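Trurkumik to collect worn-out clothing at 228 drop-off points

Households in the Trurkumik district will be able to hand in worn-out clothing and bed linen separately from the rest of their trash starting in August. The district has signed a contract with the sorting company Drudimine, which will empty the bins and run the sorting hall.

There will be 228 drop-off points, most of them next to existing glass and paper containers. Larger apartment buildings can ask for a bin of their own if they have at least 200 residents. The bins will be open until 10 p.m.

Until now, clothes that were too worn for the thrift stores went into household trash. Drudimine expects to take in about 1000 tons in the first year.

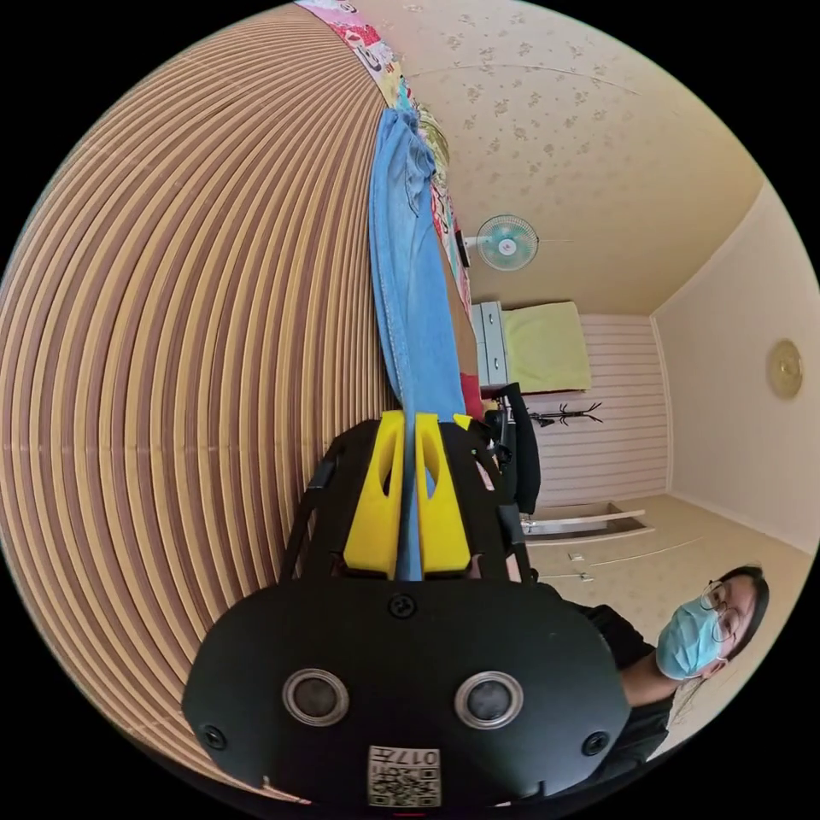
Denim and bed linen are both accepted under the new rules.

Items should be clean and packed in a tied bag. Holes, stains that will not wash out and missing buttons are fine. Shoes go in the same bins but in a separate bag, tied together in pairs. Pillows, comforters, carpets and anything with mold on it still belong in household trash.

"The main problem is moisture," said Pak-hei Chiang, who manages the sorting hall for Drudimine. "One damp bag can spoil everything under it, and then the whole load goes to the incinerator."

Clothing that can still be worn will be sold through the Faltum secondhand stores. Cotton and denim in poorer shape will be shredded at the Väisänen mill and used in insulation and furniture padding. Mixed fabrics are harder to place, and part of that material will be burned for heat for the time being.

The service will be paid for out of the regular waste fee, which stays the same this year. A map of the drop-off points will be mailed with the next bill.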